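Chapter 7
Working Rules for Robot-Assisted Suturing

What this chapter covers
7.1 Why written rules are needed
7.2 Keeping instruments in view
7.3 Handling thread and needle
7.4 Knots and tails
7.5 Levels of automation and who is in charge
7.6 Records

Before you start, you should have read Chapter 5 (Instruments and Wrists) and be able to explain the terms jaw, shaft, throw and tail. The section on camera set-up in Chapter 6 is useful but can be read afterwards.

7.1 Why written rules are needed

Closing a wound by hand is taught mostly by watching and copying. A trainee stands beside someone with more experience, is corrected many times, and after a while the corrections stop. Much of what is learned this way is never written down. How hard to pull, where to rest the needle between stitches, when to stop and look again – these are picked up through the fingers.

A robot changes this in two ways. The person at the console may feel little or nothing of the pull on the thread and has to judge it by eye. And where part of the task is done by software, that part has no habits to fall back on. It will do what it has been set to do, including things that no surgeon would think of doing. Rules that were once left unsaid have to be put on paper, and put clearly enough that two people reading them would act in the same way.

Hospitals and training centres have dealt with this at different speeds. In this chapter we follow the Drununby Code, the set of local working rules used at the Drununby training centre. The present edition has 119 clauses. We do not study them all. The 20 clauses marked as core are the ones a beginner is tested on, and most of the chapter is taken up with those. Where the Takura rules, used at our second teaching site, differ from the Drununby Code, the difference is given in the text.

Local rules do not replace the law, the maker's instructions or national safety standards for medical equipment. If a local rule and the maker's instructions disagree, work stops until the matter has been settled by the person responsible for the equipment.

7.2 Keeping instruments in view

Clause 4 of the Drununby Code says that no instrument may be moved unless its tip can be seen. The clause is short and has no exceptions. It applies to the second arm as well as the first, and to an arm that is only holding something out of the way. When both arms are working over a small wound, the view is narrow and the shafts run back into the dark part of the picture, so the operator watches the jaws and the wrists and must know from training where the rest of each arm lies.

Clause 5 deals with open jaws. Jaws that are not gripping should be kept clear of the wound edge, and should not be closed until the operator has checked what is between them. The Takura rules go further and ask for a pause before every closure during the first month of training.

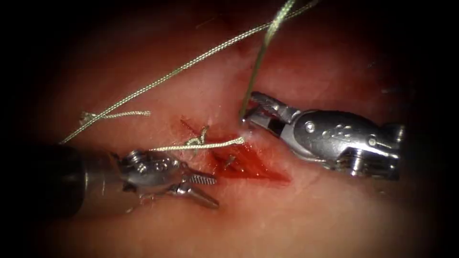 7.3 Handling thread and needle

Thread may be gripped by the jaws, but the same stretch should not be gripped again and again. Serrated jaws can roughen a braided thread, and a roughened thread may break at the knot. Clause 11 asks the operator to take hold either close to the knot or in a part of the thread that will later be cut away.

Clause 12 covers the needle. At all times it must be in one of three places: held in the jaws, in the tissue as part of a stitch, or laid down within the lit area where the operator can see the whole of it. If the needle cannot be seen, both arms are stopped and the needle is found before anything else is done.

7.4 Knots and tails

A knot should lie flat at the wound edge with its throws stacked squarely. The wound edges should meet without being pinched. Tails are left long enough to be found again and short enough not to be caught by the next stitch. Clause 16 says that each knot is inspected before the next stitch is begun, and that any strands held in the jaws are kept under light and steady tension while this is done.

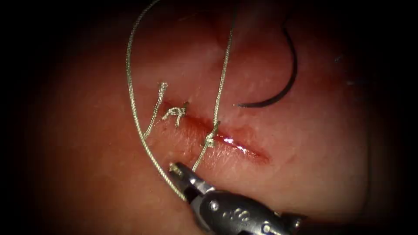 Figure 7.2 Two knots in place along the incision. Both strands are held in the jaws and the curved needle lies on the tissue, in view (clauses 12 and 16).

7.5 Levels of automation and who is in charge

The Code sorts tasks by how much is left to the machine. At the lowest level the operator makes every movement. At the next, the software may steady or limit a movement but cannot begin one. Above that, the software may carry out a single named step, such as one throw of a knot, after the operator has agreed to it. At every level one named person is in charge and has a stop control within reach.

7.6 Records

A record is kept of each session, with the software version, the instruments fitted and every stop, whatever its cause. Exercise 7A at the end of the chapter uses entries from the Hoston log, in which 173 stops were recorded. Read clauses 4, 5, 11, 12 and 16 again before you try it.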